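# Winter Coat Drive: Where We Are in March

Dear friends at the Calberg Fund,

Thank you for being so patient with me while I got this written up! The spare bedroom on Prutby Road is still doing duty as our folding room, and the bed is still the best surface in the house for it.
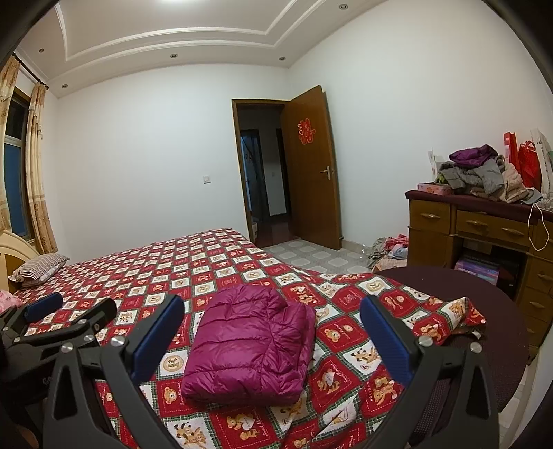

We have now taken in 874 coats and jackets, which is well past what I told you in the fall, and 186 of them are waiting to be folded and bundled before they go out. Puffer jackets take the longest by far. They want to spring open again the second you let go, so we've settled on sleeves in first, then thirds, then a slow press with the forearms to get the air out (kneeling on them is quicker, but it's hard on the seams). A thick bundle is fine as long as it holds its shape in the box.

Dimas Ginting has redone our size labels, and the Ostine pickup went much more smoothly for it. We're packing 15 jackets to a box now. I had hoped for more, but the boxes were bulging and the tape kept giving way.

Spending is on track apart from tape and boxes, where we're a little over. I'd like to move some of the leftover gas money across to cover that, if you're comfortable with it.

Still to do: the children's sizes, a second trip to Kwok Street, and 2 bags of coats with broken zippers that I'm hoping to get mended before the next pickup.

With warm thanks from all of us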